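Cleaning second-hand records before the first play?

rwyss_64
Picked up a box of 22 jazz and soul LPs at the Plevero sale in January. Mostly 1960s pressings, sleeves rough, vinyl better than I expected. Do you wash everything before it goes near the stylus, or only what looks dirty?

Leopold S.
Everything. I use the Bunder bath with distilled water, then let them stand in a rack overnight. My cartridge has 3,000 hours of other people's dust behind it and I'm not adding more.

benja_v
Disagree. If it plays quietly after a dry brush I leave it alone. I've had more clicks after a bad wash than before it. Tap water is the worst offender where I live, very hard.

Leopold S.
Hence distilled.

amr.ouali
Tap for the first rinse is fine if the last one is distilled. Same kitchen sink as everything else here, just keep the labels dry.

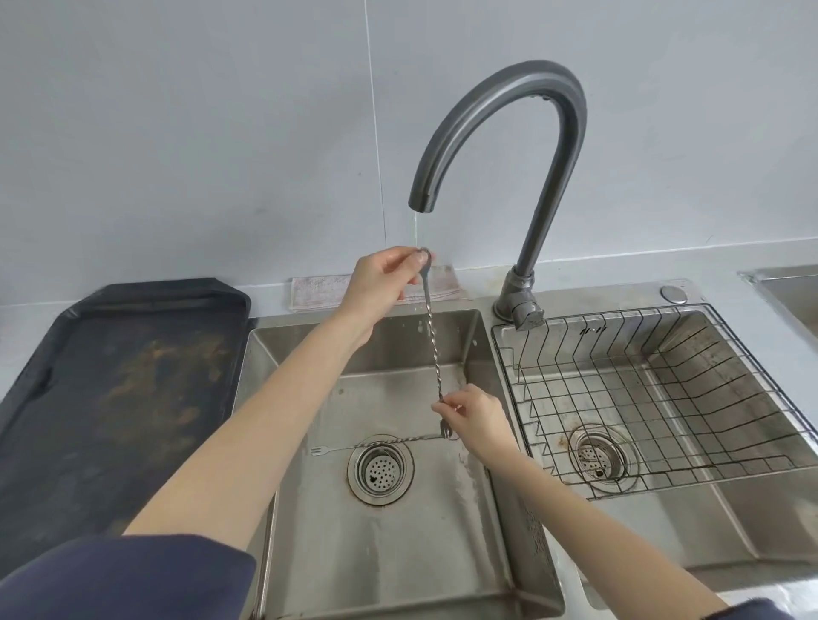
Bar spoon under the kitchen tap

I did 18 that way last month. Two were still noisy, and those were groove wear.

benja_v
How do you know it was wear and not what the tap left behind?

amr.ouali
Washed them again in distilled only, no change. Distortion on the loud brass in the same spots each time.

W. Zaugg
Has anyone used the Reisinger arm on the vacuum machines? I found it left a wet ring near the run-out.

rwyss_64
Not me. I've ordered the Bunder and will start with the cheapest record in the box. Will also replace the inner sleeves, the paper ones are full of grit.

Leopold S.
Wivum do decent lined ones. Don't put a clean record back in the old paper.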